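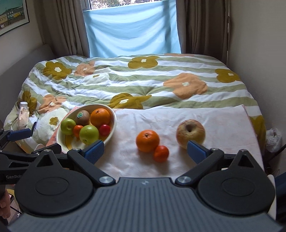

Figure 9.1 Hand-held gripper over a fruit task set out on a bed. The blue finger pads are the only parts meant to touch the objects.

Chapter 9
Showing the Task by Hand

9.1 Why demonstrate at all

The earlier chapters treated a task as something to be written down: a start pose, a goal pose, and a path between them that keeps clear of obstacles. That approach works well when the parts are known in advance and held in fixtures. It works poorly for a kiwi. Fruit varies in size, rolls when nudged, bruises under load and sits against other fruit in ways that no drawing records. Writing rules for every case takes longer than doing the task several hundred times.

In learning from demonstration, a person does the task and the system records what was sensed and what was done. A control policy is then fitted to the recordings. The policy takes in the same kind of signal the recording held, usually camera images and finger opening, and puts out the next short run of motion.

This chapter deals with how the recordings are made. Fitting the policy is left to Chapter 10.

9.2 Three ways to record a demonstration

Kinesthetic teaching. The operator takes hold of the robot arm and moves it through the task while the joints are free to follow. The joint angles are exact and need no conversion. The operator's body is often in view of the camera, and a heavy arm makes fine motion tiring.

Remote control. The operator moves a leader device and the robot follows. The recorded images show just what the robot will later see, since the robot itself is doing the work. The drawbacks are cost, delay, and a weak sense of contact. Operators new to the equipment tend to squeeze too hard and approach too slowly, and both habits are copied by the policy.

Hand-held gripper. The operator carries a gripper of the same shape as the one fitted to the robot, with a camera fixed to it, and works directly on the objects. No arm is needed on site. The work can be done in a kitchen, a shop or a bedroom, as in Figure 9.1, where a bowl and several pieces of fruit stand on a cloth over a patterned duvet.

The third method gives up direct joint readings. The path of the tool has to be worked out afterward from the images and from motion sensors, and any error in that path goes straight into the training data. It also allows motions that a person can make and the arm cannot. Section 9.5 gives the reach and speed checks used to reject them.

9.3 The view from the tool

A camera fixed to the gripper moves with the fingers. The fingers therefore stay in much the same part of every image while the rest of the room shifts behind them. This is useful. The distance between a finger pad and an object can be judged in the image without knowing where the tool is in the room.

In Figure 9.1 the left pad is near the rim of the bowl and the right pad is just in front of an apple. An opening this wide leaves several objects within or close to the span of the fingers, and a single still does not tell us which one the operator intends to grasp. The policy faces the same doubt. It is resolved by giving the policy a short history of images, a written instruction, or both.

Soft surfaces need separate mention. A duvet gives way under load, so an object pressed from above may sink or tilt before the fingers close. Recordings made only on hard tables do not prepare a policy for this.

Where two grippers are used, one in each hand, each may enter the other's view. A second gripper can be seen at the left of the figure. The two recordings must share a clock; in the Dumitrescu exercises at the end of this chapter, an offset of 30 milliseconds between them is treated as the upper limit.

9.4 Preparing a session

A session plan should state the task, the objects, the starting layout and the condition that ends each run. For the fruit task used through this chapter, the plan reads as follows.

Task: place one named fruit in the bowl.
Start: bowl upright, named fruit outside the bowl, fingers open.
End: fruit at rest in the bowl, fingers open and clear of the rim.
Runs: 60 for each layout.
Layout change: move the bowl and at least 2 pieces of fruit.

Background items may stay where they are within a layout, but should differ between sites. A policy trained in one room can come to rely on a curtain or a cushion as a landmark — a fault that stays hidden until the robot is moved.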